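Term project report, Business and Information Security
Group 4, final version

What we did

Our case is the takeover of Asum by Verngate. Asum makes login and password software for small firms. Verngate is bigger, sells firewalls and monitoring, and wanted a login product without building one. We got the case pack from the course page (press notes, the offer letter, two years of accounts) and had to answer one question: was the price fair, and what could go wrong after closing.

Short answer: price a bit high, the risk is mostly in the customer move. Long answer below.

The two companies

Asum has 167 employees and 2,594 paying customers, nearly all small. Dental offices, law firms, a few school districts. Most pay by the year. Grows slow but steady. Very little debt.

Verngate has 3,000 employees and sells to large companies. Long contracts, big sales team. Its own growth was flat in the two years we have. That is the main reason for the deal as we read it, even though the press note talks mostly about "a complete security offer".

There was a second bidder, Plomholm, which dropped out in August. We don't know its final number. The offer letter only says Verngate raised once after Plomholm came in.

Price

We used two methods. First, price compared to yearly sales for similar deals in the case pack. Second, a simple cash flow model for five years. Offer was $457 million.

The first method put the offer near the top of the range but still inside it. The second gave a lower value unless you assume Verngate can sell Asum's product to its own large customers. With that assumption the offer looks OK. Without it, too high. So everything hangs on cross selling, and Asum's product was never built for large customers. No support for several offices under one account, for example. This would have to be written.

We first had the tax rate wrong in the model (used the pre-tax line twice). Fixed now, result moved down but the conclusion is the same. The old spreadsheet is still in the shared folder, please ignore it.
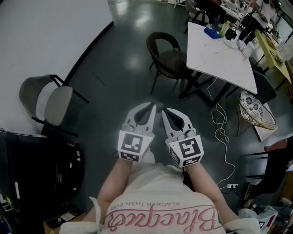 Fig. 1. Gripper tools, one per hand.

Risks after closing

Customer move. Verngate plans to put all Asum customers on its own billing and support system. Small customers are used to calling and getting a person. Verngate support works by ticket. We expect some to leave at renewal, and in our model losing one in ten already wipes out most of the gain from shared costs.

Staff. The engineers who wrote the core of the login product are a small group. The offer letter has a stay bonus but it ends after one year. Too short in our view. The product rewrite alone is planned for longer then that.

Security during the merge. Two networks get connected, old accounts stay open, nobody is sure who owns which server. The Grewal checklist from the reading list was useful for this. It says to freeze new admin accounts before any network link and to review all old ones first. The integration plan does it the other way round: link first, review later. We would change that before anything else.

Contracts. Eight of Asum's reseller contracts can be ended if the owner changes. Case pack doesn't say how much revenue goes through them. Big gap, we asked about it and were told to state an assumption. We assumed half of them stay.

What we would advise

Pay part of the price later, tied to customers who renew. Keep Asum support as it is for two years. Make the stay bonus longer. Review accounts before linking networks.

Limits

Only two years of accounts. The comparison deals are mostly larger than this one, so the first method is shaky. We did not look at competition law at all, out of time. The cash flow model has one growth rate for all customer groups, wich is too simple, small and large should be split.

Appendix A has the model, Appendix B the list of comparison deals, Appendix C our risk table.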